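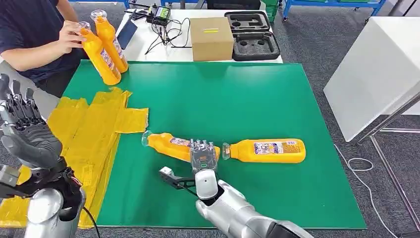
Entry by Tainá Caldeira, teleoperation bench, Friday
Read and initialled: E. Cordeiro

Bottle task, second day of recording. Purpose is the same as before: get enough clean demonstrations of picking a lying bottle and standing it upright for Everaldo to start a first training run. All of it by remote control, gloves and headset, Cauã driving in the morning and me after lunch. Anderson resetting the bottles between episodes.

Start 09:20. Both hands homed without complaint. Left thumb came up with an offset again, smaller than yesterday. Re-zeroed it in the Clillau software and wrote the new value on the sheet inside the cupboard door. If it drifts a third time I will log it as a fault and stop correcting it.

Layout. Two bottles lying on the green mat, end to end, caps to the left. Two upright at the far edge by the resetter. The lying pair starts in one of the taped-out positions on Tainá Tavares's plan, then gets moved a hand's width after each block. Caps stay to the left for this set. Caps to the right is a separate set and should not be mixed in until we know the first one trains.

Approach. Cauã began by coming in from above with the palm down. The fingers closed on the shoulder of the bottle and it rolled away from the thumb more often than not. After the first block he changed to bringing the right hand in low, fingers pointing up and slightly curled, into the gap between the two caps, then turning the wrist over the left-hand bottle. Much better. The gap has to be wide enough for the fingers, so the resetter must leave one. When it was too narrow he nudged the second bottle and we lost the episode.

The left hand is kept open and out of the way throughout, palm facing in. It does nothing in this task, but it is recorded all the same. Everaldo asked that we hold it as still as possible so the model does not learn our fidgeting. Easier said than done after an hour in the gloves -- I found it had sunk by several centimetres over my second block without my noticing. Suggest we freeze the left arm in software for single-hand tasks. Cauã disagrees, says the frozen arm will look different in the joint data from one that is held. Left open, to be settled with Everaldo.

Lag. Felt worse after lunch. Measured glove to finger at 136 ms in the morning and 182 ms at 14:10, same method both times. At the higher figure I was overshooting the close and squeezing before I meant to. Restarted the Ekilton receiver and the feel improved, but I did not measure again, so no number for the late blocks. Do this properly on the next session: measure before each block, put the value in the episode header.

Resetting. Anderson was reaching in while the recorder was still running on several episodes. Those have his hands in the last second or so. They can be trimmed, but trimming by hand is slow and I would prefer not to do it. Agreed order from now on:

Driver says stop.
Recorder off, driver lifts the right hand clear.
Resetter says hands in, sets the bottles, says hands out.
Recorder on.

It costs a few seconds per episode. Kept to it for the whole of the afternoon with no slips.

What we kept. An episode counts as good if the bottle is upright and released, and the hand has backed away before the stop. Standing but still touched is not good. Picked up and put down on its side again is kept in a separate folder, labelled as a recovery, provided the driver then finished the job. Cauã had a few of these and I think they are the most useful things we recorded. Tavares wants the failures kept too, with a one-word reason. I have used "rolled", "nudged", "slipped" and "lag". Please do not invent others without adding them to the list.

Head view checked at the end of the day. Right wrist covers the label of the lying bottle for part of most approaches. Not a problem for the driver, may be one for the model. The wrist view might fill in for it, but I have not looked at those files yet.

For next time:
Thumb offset, check first thing and compare with the cupboard sheet.
Everaldo to decide on the left arm before caps-to-the-right is started.
Lag reading per block.
Spare glove battery from the Grellberg box. Mine was down to one bar by 16:00.
Copy of today's files is on the Vasconcelos drive, not yet on the server.

Stopped 16:35. Arms parked, gloves on charge.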